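Dougal Swanson
August 7, 2021

1/ A few notes on the Natley border talks, which broke up again this week without a joint statement. I covered the last two rounds and this one was different in a couple of ways.

2/ The ceasefire line itself isn't in dispute anymore. Both governments accepted the April map. What they can't agree on is who patrols the 43 kilometers between the river and the Gustden crossing.

3/ The north wants outside observers with a one-year mandate. The south wants joint patrols and no foreigners. Ettore Pagano, who chaired the session, offered a mix: observers at the crossing, joint patrols everywhere else. Neither side said yes. Neither walked out over it.
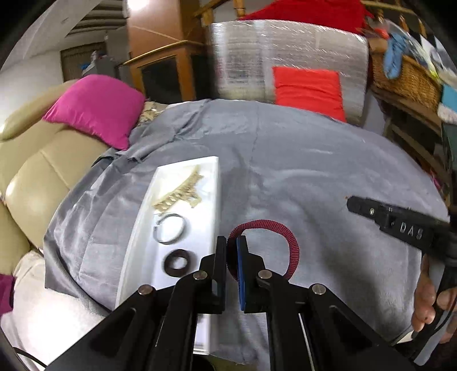 4/ The troop numbers matter more than the mandate. The draft allows 1,000 soldiers on each side within 30 kilometers of the line. The south has almost that many there now. The north has far more and would have to pull units back before winter.

5/ Hilkka Partanen, who negotiates for the north, told reporters a pullback has to follow the observers. Her counterpart Aarne Manninen wants it to come first. They've had that same argument since the spring.

6/ Prisoners: seven were supposed to be released as a goodwill step. The list was agreed. The release was put off when the talks ended, and I haven't been given a new date by either delegation.

7/ On outside powers: they can pay for observers and lend aircraft. They can't make the north move its artillery. Anyone promising a quick fix through sanctions should look at what the last package did, mainly push trade through Gustden at higher prices.

8/ Someone asked about Ilari Aaltonen's proposal to hand the whole strip to a civilian authority. It's on paper and it's serious, but it has no money behind it and no police force. I'd put it down as something for after a settlement.

9/ Next round is meant to be at the same hotel, same chair. Will post the text of the draft once I have a clean translation.

7 comments · 30 shares
Filed under: Foreign Affairs, Peace Talks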